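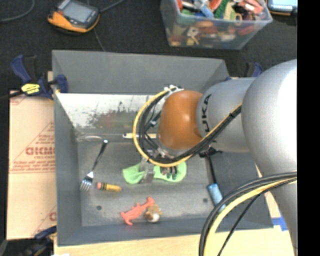
Gray bin, toys and household odds and ends

kyoko_sews
Doing the kids stuff before we move, 60 boxes so far. Do you sort toys first or just get rid of whole bins? Husband says keep it all till the new place. I say no way

dadof2inVorden
Sort first. We paid to haul junk across 2 states and then tossed it anyway. Never again

marlt
Disagree. Sorting takes forever and you're tired. Pack it, label it LATER, open it in a month. If no one asked for it, out it goes

dadof2inVorden
and pay the movers for it? Mameck charged us by weight

marlt
flat rate here with Nudico so didnt matter. Check your quote I guess

pennyroyal
Kids have to be in on it. I tossed a plastic horse with three legs in April, still hearing about it

kyoko_sews
lol ok. What about small stuff - game pieces, random kitchen things that ended up in there. Thats what's killing me

pennyroyal
One shoebox per kid. Full is full

marlt
too strict imo. Mine would of cried for a week

Kumiko Yokoyama
Set a timer, 25 minutes, then stop for the day. Did our whole basement that way. Donation place on Cheng Street takes toys if theyre clean, no stuffed animals tho

kyoko_sews
oh good, didn't know they took toys. Quote is by weight, just checked. $2,936!! Sorting tonight

marlt
fine, you win on that one dadof2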